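Workshop notebook, June, Evcombe bench

7:40 am. Picking up the iron gall ink again. Batch 3 has sat in the jar for 18 days, gone nicely dark on top, thick sludge at the bottom. Strained it twice through muslin. Smell is fine, bit like wet bark. No mold this time – the clove did its job I think.

Galls were the Nurkwood ones Vendula sent. Smaller than the last lot, more with holes in them. Crushed coarse, not powder. Powder clogged everyting in batch 2 and I lost half of it in the cloth.
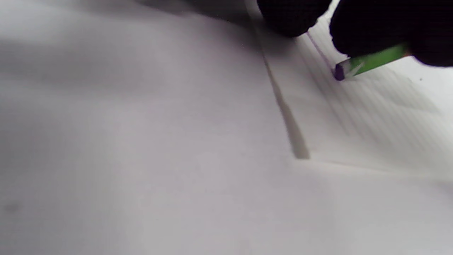
How long should the galls soak before the iron goes in?
Three days at room temperature is what we settled on, stirring morning and evening. Longer gives more color but also more mold to skim.

Gum arabic: went in as lumps, should have been dissolved overnight first. Still bits floating at 9. Warmed the jar in a pan of water, helped some. Write this on the lid for next time.

Kasun wants to know if we can sell it in the Bartoš bottles. Told him not until we have a proper aging result. The strips from batch 1 are still taped up in the south window and one corner is going brown already, the one with too much iron. Rajkumari thinks the ratio was off from the start, I think the scale was. Both maybe. Re-weigh the iron with the small scale before batch 4.

Total yield after straining 504 ml. Better than I hoped.

Flow test with the steel nib, then the quill. Steel: bit dry on the upstrokes. Quill: good, blobs if you rest. Goes on pale and darkens as you wait, so don't judge it straight off the pen. Friederike did and called it dishwater.
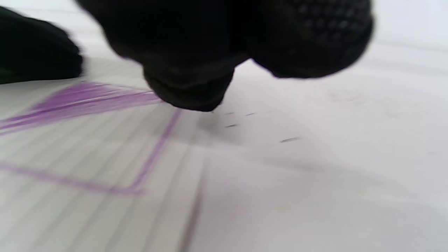 Black knit glove over lined paper, purple stroke beside it.

11:15. Rinsed nibs right away, this stuff eats them. The Urkum nib I left overnight last month is pitted to nothing. Order more, cheap ones.

To do – label jar 3, dissolve gum for batch 4 tonight, ask Anežka if she still has rainwater in the barrel becuase the tap water here is hard and I want to rule it out. New strips up in the window, date them on the BACK.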